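Vatow – poste de fermeture de cartons semi-automatique
Équipements d'emballage / Postes compacts

Karnent distribue le Vatow, une fermeuse fabriquée par Sestex pour les ateliers qui expédient de petits colis. La fiche du fabricant promet de « libérer les mains de l'opérateur ». Nous en avons installé assez pour nous méfier de la formule.
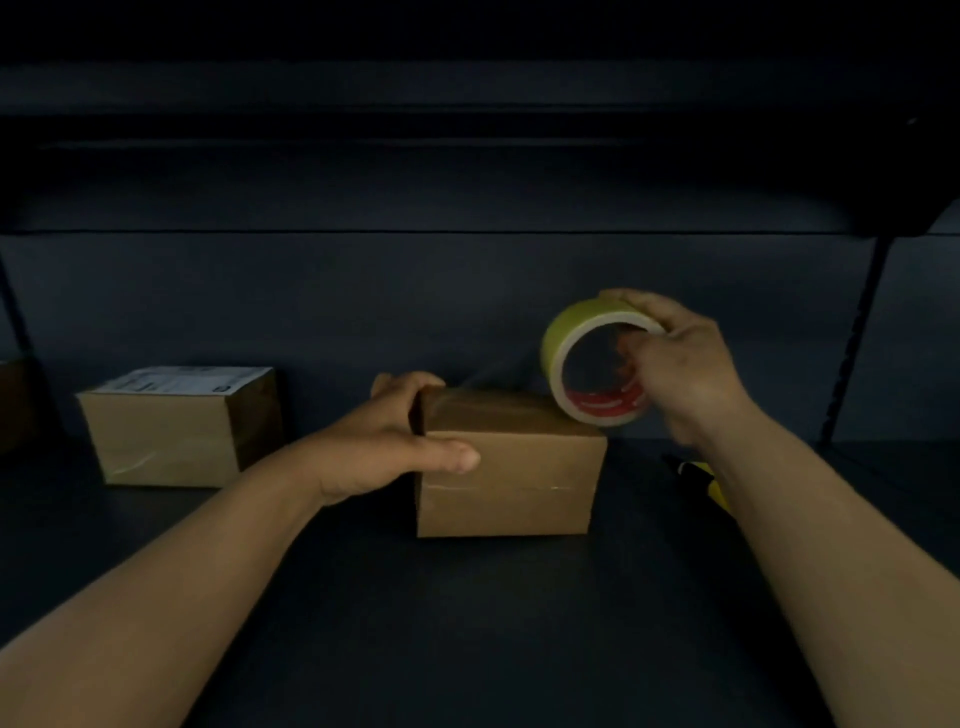
Temps de lecture : 3 min

Fermer un carton à la main demande de tenir les rabats d'une main et le rouleau de l'autre. Le Vatow prend en charge cette partie : il plaque les rabats, pose la bande dessus et dessous, coupe. Il ne choisit pas le carton, ne cale pas le contenu et ne relit pas l'étiquette. Quelqu'un reste devant, et ce quelqu'un fait désormais un travail plus répétitif qu'avant.

Otakar Hubáček, responsable des expéditions chez Brøndum, a gardé la machine en essai de janvier à avril. Son avis : « Les épaules vont mieux. Par contre on attend la machine, et ça, personne ne l'avait chiffré. » Le fabricant annonce 6 cartons par minute. Nous conseillons de ne pas bâtir un planning là-dessus si vos formats changent toutes les dix minutes. 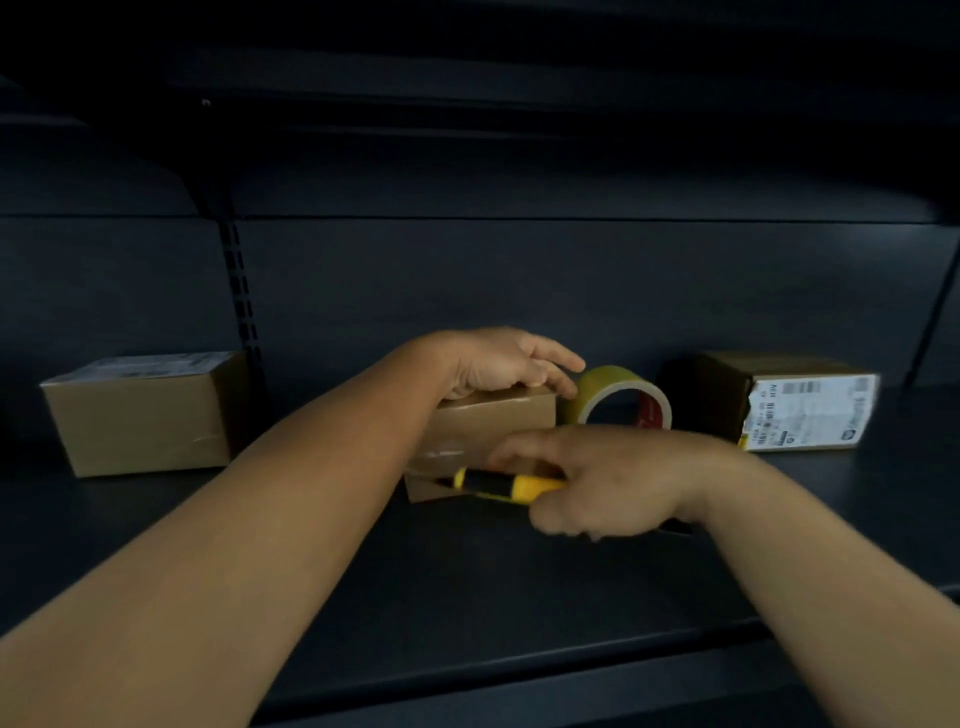 Les reprises sont le point faible du Vatow. Un colis mal rempli, une adresse à corriger, un retour à rouvrir : tout cela sort de la ligne et revient à l'opérateur. On se retrouve avec un cutter jaune et noir contre le bas du carton, l'autre main posée à plat dessus, le rouleau de ruban juste derrière. Prévoyez donc une étagère et du temps pour ces cas – le module de tri en option ne les traite pas, quoi qu'en dise la brochure.

Chandrasekhar Shetty, qui assure nos mises en service, demande trois jours sur place, dont un avec l'équipe du soir. Il refuse de former uniquement les chefs d'équipe.

Caractéristiques
Largeur de carton maximale : 40 cm
Ruban : rouleaux standard, 1 000 m
Formats mémorisés : 6
Changement de format : manuel
Garantie : 3 ans, hors lames

En dessous d'un certain volume, gardez vos dévidoirs. Devis et essai sur vos propres cartons auprès de Karnent.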